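Station Three

My first month at Fevuvo I told my mother I worked in artificial intelligence, and she told the whole church. What I did was stand at a counter and move stuff around for money. Well, the arm moved it. I held the other arm, the little one, and whatever I did with my hand the big one did a second later with its two black fingers.

We called a good grab a keeper. Two hundred keepers a shift, that was the deal, and if you hit it by lunch they just gave you more! I never hit it by lunch. Brekke did, every time, with her earbuds in and a sandwich going.
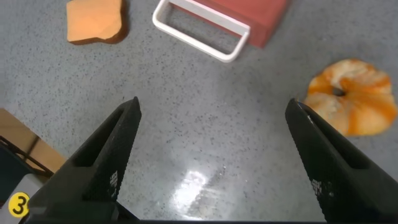
So one night I'm at 77 and I start talking to it. Nothing deep (I'm not that person), just "okay, easy, come around the side," the way my dad used to talk me into parking spaces. And I got slower. I'd come in, stop, open up a bit wider, go again. Every one of those little stops got saved right along with the grab.

In September they loaded the new model and sent us all over to Trandell to watch it run by itself. It went fast, fast, fast, all Brekke, and she was grinning like it was her kid at a recital. Then it came down over something lumpy and it stopped. Hung there. Opened its fingers a bit wider and went again.

"What's it doing?" said the guy from Vilelance.

"Parking," I said, and Brekke took out one earbud and looked at me.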